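Drindel Neighborhood Games Room: Progress Report to the Bronder Fund
Prepared by Ilgın Yurt, 02/04/2025

Dear friends at the Fund, thank you again for your patience with my long letters. I have tried to keep this one shorter and have probably failed.

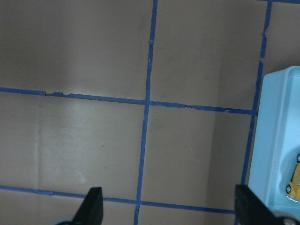

How the evenings are going

We opened the doors in September with a handful of borrowed chess sets and a great deal of tea, and we have now welcomed 342 visits in all. On our busiest evening we had up to 30 people in the room, which is as many as it will comfortably hold (and a bit more than the coat hooks will!). The backgammon regulars from Soylu Street still arrive first and leave last. What has pleased me most is how many of the younger families stay on after the children's hour and get drawn into a game with someone they had never met.

Floor games and taped boards

Large games have been a happy surprise. Blue tape makes a perfectly good grid, it costs very little, and if the lines come out a touch crooked the children don't mind in the least. We would like to write down the rules of our homemade games over the coming months, so that the Birier branch can borrow them.

Money

Of the equipment grant, $300 is still unspent. I had meant to buy folding tables with it, but the ones we liked went up in price while I was dithering, and I would now like your permission to put the money toward second-hand chairs instead. The supplier in Birier has offered us 20 of them and will hold them until we hear from you.

What has been harder

Heating, mostly. The room takes a long while to warm up, and our older players feel it. We have also had trouble keeping the late session staffed, and for now we close early when only one of us can be there. I would like to fix this properly before the fall.

Please do come by if you are ever in the neighborhood. I will send the receipts separately, along with the form for the chairs.

Warmly,
Ilgın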